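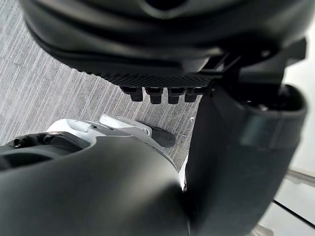 Skillar Rental Program: Frequently Asked Questions

Who can rent a Skillar arm?
Any registered business with a fixed address. Schools can apply too, but they go through Amirul Krishnan in our education office.

How long is the minimum rental?
Two months. After that you pay month by month and can stop with two weeks' notice.

What does it cost?
The base model is $3000 a month. We also take a $500 deposit, paid back once the arm has been checked in at our Rerik warehouse.

Is training included?
Yes. One operator gets a half-day session on site. Extra people can join if you tell us beforehand – there is no added fee.

Do I need a safety fence?
That depends on your task and the speed you run at. Finn Fuchs goes over your floor plan before delivery and sends you a written answer.

Can I use my own gripper?
In most cases. Send us the weight and the mounting pattern first. Damage caused by a part we have not approved is not covered.

What happens if the arm breaks down?
Call the service line between 7 a.m. and 6 p.m. If we can't fix the fault by phone, we ship a replacement.

Can I buy the arm later?
Yes. Nearly half of the rent you have paid counts toward the price. Ask for the purchase form before your last month starts.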